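Jumcombe Car Boot Prices

README, last updated 12/12/2022

Hello! If you've ended up in this folder you probably want to know what second-hand stuff goes for at a car boot sale in a small town, and I have a very long spreadsheet for you. I've been going to the Jumcombe boot for years, and at some point I started writing down what things were priced at and what they went for in the end. First in a notebook, then on my phone, and then (once the notebook had been rained on) in a proper file with columns and everything.

There are 1095 rows at the moment. Each row is one item on one stall on one morning. Most are from Jumcombe, the big one on the field behind the garden centre, and the rest are from Flutuvstead, which is smaller and indoors and a bit pricier, and has much better tea.

What's in the folder

boot_prices.csv is the main file and the one you almost certainly want.

boot_prices_raw.csv is what I typed in at the time, spelling and all. "Broach" for "brooch" throughout, sorry. I kept it so you can check my tidying up if you don't trust it.

categories.txt lists the category names and what I put in each.

weather.csv has one line per morning. I only note dry, drizzle, proper rain or windy, going by what it was like when I got there.

notes.txt is me rambling on. Read it if you like that sort of thing!

The columns

item: a few words, like "brass candlestick pair" or "jigsaw, steam train". I don't write brand names unless it's the whole point of the thing.

category: one word from categories.txt. More on this below, it's messy.

asking: the first price I heard or saw, in pounds. If there was a sticker I used the sticker, even when the seller straight away said something lower.

paid: what somebody handed over, me or another buyer. Blank if I didn't see it sold. Please don't read a blank as zero. Zero means it was given away, which happens more than you'd think in the last half hour.

site: J or F.

time: early, middle or late. Early is before the burger van opens its hatch. Late is when people start folding their tables up.

condition: good, worn or poor, in my opinion, usually from picking it up and turning it over. Electrical things are always marked "untested" and I'd leave them out of anything serious.

mine: y if I bought it. There are 110 of those, and no, I don't have room for them all.

pitch: regular or one-off. Regulars are sellers I recognise from other weeks. I don't record who anyone is, and I'd rather you didn't try to work it out. It's a field full of people clearing out their lofts and they didn't sign up for a study.

How I collect it

I walk up one side and down the other with my phone out, looking like I'm texting. If I stop at a stall I try to log whatever I looked at first, to stop myself only writing down bargains. I'm fairly good about this early on and rubbish at it by the end, when I'm cold and carrying a lamp.

If I ask for a price I write it down there and then. If someone next to me is haggling I'll hang about and listen. My mum thinks this is rude. She may be right, but it's where most of the "paid" column comes from!

For the first year I used a little stocktaking app called Varma, made for market traders. It was lovely and quick, but it rounded everything to the nearest fifty pence without telling me, so any row with a "v" in the source column has a rounded price. I've since moved to Movent, a plainer form-filling thing that just saves what I type. Its only bad habit is changing the time stamp if you edit a row later, so I've taken time stamps out altogether and only kept early, middle and late.

Categories, and why they annoy me

I started out with far too many. There was one for teapots on their own. I've squashed them down to kitchen, books, toys, clothes, jewellery, tools, garden, pictures, electrical, furniture and bits.

"Bits" is the big one. It has 321 rows in it and it's everything that turns up in a tub or tray marked with one price for anything inside. Buttons, keys with no lock, thimbles, odd cufflinks, foreign coins, doll's shoes, tiny glass bottles. I've had a few goes at splitting it up and every time I end up arguing with myself. Is a key a tool? Is a button clothes? I gave up and went to bed.

Jewellery is only the costume kind. If somebody had it in a locked case with a little card I didn't log it, as that's a different sort of selling. Anything silver-coloured is down as "silver-coloured" unless I found a hallmark, and I can only find a hallmark with my glasses on, so be careful with it.

A box or tin sold with things inside counts as one row, filed under whatever most of the insides are. If the seller would split it, I logged the pieces separately and wrote "from box" in the item column. There are a good few of these in jewellery, and their prices look low next to the others. I think people just want the box gone.

Things I've noticed (please check them yourself)

Rain drops the asking price less than I expected, but it seems to make people much keener to say yes. If you only look at "asking" you'd think weather did nothing at all.

Flutuvstead is dearer for books and cheaper for toys. No idea why.

Regular sellers haggle less. One-off sellers start high on the things they're fond of, then go very low on everything else.

June is the worst month to buy anything for a kitchen. I think it's students and people moving house, but that's a guess, and I only have the one year where I went every week that month.

What it's no good for

Valuing your gran's plates. Please don't! A price on a wet field in Jumcombe tells you what one person took for one thing on one morning. It's also no good for working out how much a seller takes in a day, as I never see a whole stall's worth of sales, or for comparing with online prices, where you'd have postage to think about.

It leans heavily towards stuff I like, too. There's loads of glass and costume jewellery and hardly any fishing gear or car parts, though the field is full of both. I've tried to make myself log a few fishing reels for balance and I've no clue what I'm looking at. If you know about reels and go to either sale, do get in touch.

Known problems

The pitch column is blank for the whole of the Varma year. I hadn't thought of it yet.

There are 2 mornings where I lost the "paid" prices altogether (flat phone, then dropped phone). The rows are still in with "asking" filled.

Some sellers quote one price for a handful. I've divided it evenly, so if you see a funny number of pence that'll be why.

Pairs are one row. Sets are one row. Odd socks, which I did once see for sale, are one row each.

Using it

Do what you like with it. School projects, maps, graphs, a talk for your local collectors' group, all fine by me. A mention of the Jumcombe Car Boot Prices file would be nice, and if you make a chart please send it to me, I love a chart. If you spot a row that's obviously daft (there was a garden gnome at four hundred pounds for ages, my thumb slipped) tell me the row number and I'll put it right in the next update.

I'm still adding to it most weekends when the weather isn't horrid. Next up I want to sort out the spellings in the clothes rows and have another bash at "bits". 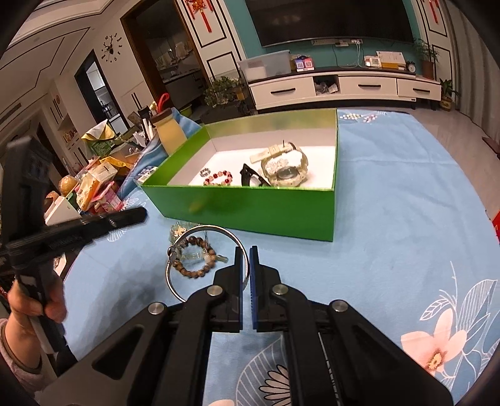
Jewellery and bits: a bangle, a beaded bracelet, a small glass jar and a little key, with the green box open.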